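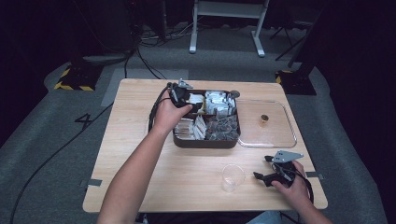
Tray with compartments for packets, on a light wooden table.

She came to Drodstead in August two years ago, with two suitcases and a folder of documents which, she says, were all the wrong ones. Her husband had a contract with Wetico, and she had a plan to stay home for one month and then find work. The month became seven.

"In the beginning I was a tourist," she says. "I photographed the bakery. I photographed the bus stop. Then the rain started and I understood that I live here."

We spoke in the kitchen of her apartment, on the third floor of a building where 197 steps lead from the street to the door if you take the way through the courtyard. She counted them on the day the washing machine was delivered. The men from Zeman, the appliance store, would bring it only to the entrance – this was written in the contract, in small letters, in a language she could not yet read.

"My neighbor helped us carry it. I did not know his name. I still call him by the number of his door."

The language was the heaviest part. She took a class in Patilberg, which meant the 641 bus, early, in the dark. Her first useful sentence was not from the book. It was what people say in the pharmacy when they want you to go ahead of them in the line, and she repeated it for a week before she knew what it meant.

I asked her what she misses.

"Talking fast," she answers at once. "At home I am a funny person. Here I am polite. When I have prepared my joke, the others are already paying the bill."

Some things she likes better now. The shops close early, and at first this made her angry, because twice they had only rice for dinner. Now she buys food in the morning and walks home slowly. People greet each other on the stairs, also when they are in a bad mood. She has learned to keep coins for the market and to bring her own bags.

Other things she has not accepted. The residence permit cost 535 for the family, and the office would take the money only in cash. The windows have no screens. Nobody wants to speak on the phone when an e-mail is possible, and then the e-mail is not answered.

Her mother visited last spring and stayed for three weeks. "She asked me where is the post office, and I explained it without thinking. Left, left, after the school. My mother looked at me in a strange way. She said, you sound like you are from here. I am not from here. But I was happy the whole afternoon."

The contract ends next summer. Her husband would like to stay – she is not sure. She has started to look at apartments in Patilberg, only to see the prices, she says, and she has signed up for the next level of the class.

October 3, 2018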